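共有工房の手持ちグリッパー、図書閲覧室の机でタオルを扱う

共有工房Kusteo(パモーステッド)の会員アブラ・ゼインさんが、手に持って使う二本指グリッパーの製作を進めている。今月は作業場所を工房から図書閲覧室に移し、木のテーブルの上でたたんだタオルをつかむ作業に取り組んでいる。製作は2026年3月5日現在も継続中で、設計データは5月に公開する予定だという。

グリッパーの指は赤紫色で、細いリブが平行に並ぶ。これを白っぽい取り付け部にねじで固定する構成になっている。指の形は今回が11番目の版にあたり、以前の版では布の角をはさむと先端が外へ逃げる癖があった。ゼインさんはリブの間隔を詰め、根元の固定位置を少し内側に寄せた。

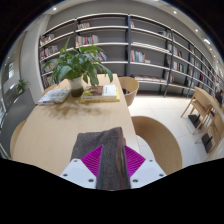
工房では当初、固い箱や缶を対象に調整していた。布に切り替えたのは昨年の秋で、工房の会員から「家で使うなら洗濯物が先だ」という声が出たためである。タオルは折り目の向きによって厚みが変わり、同じ位置に指を入れても手応えが違う。ゼインさんは「箱でうまくいった設定は、ほとんど使い直しがきかなかった」と話す。

記録した把持動作は、これまでに3,702回分になった。そのうち1,790回分が布を対象にしたもので、残りは箱や缶、筆記具などである。記録の整理には、工房の会員が共同で書いたソフト「Skilska」を使う。動作ごとに指の開き具合と手元の向きを保存し、あとから同じ条件の回だけを呼び出せる。これらの記録は、据え置き型の小型アーム「Meireles」を動かすための手本として使われる。アームは工房の奥の作業台で組み立て中で、肩にあたる関節の配線がまだ終わっていない。

閲覧室を選んだのは、机が長く、背景に本棚や植物があるためだという。工房の白い作業台だけで記録を集めると、別の部屋に移したときにアームの動きが不安定になることがあった。ゼインさんは、植物や本を机に置いたまま作業している。

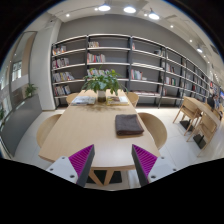 *テーブルに置かれた灰色のたたんだタオルと、手前に見えるグリッパーの指先*

指の材料は、印刷後に一日置いてから組み付ける。すぐに組むとねじ穴の周りがわずかに反り、左右の指先がそろわなくなるという。取り付け部の穴は前の版から位置を変えておらず、古い指もそのまま付けられる。指一組の交換は、慣れた会員なら工具一本で済む。

次の区切りは記録5,000回分とされていたが、布の比率を上げる代わりに全体の目標は下げられた。布だけで3,000回近くに達した時点で、いったん記録を止め、アーム側の調整に移る。公開する設計データには、指と取り付け部の形状、ねじの一覧、組み立て手順が含まれる。過去の版の形状も、使えなかった理由の短いメモを付けて収める。

Kusteoの工作日には、グリッパーの指を組み立てる席が設けられている。会員以外も参加できるが、材料の準備があるため事前の申し込みが必要となる。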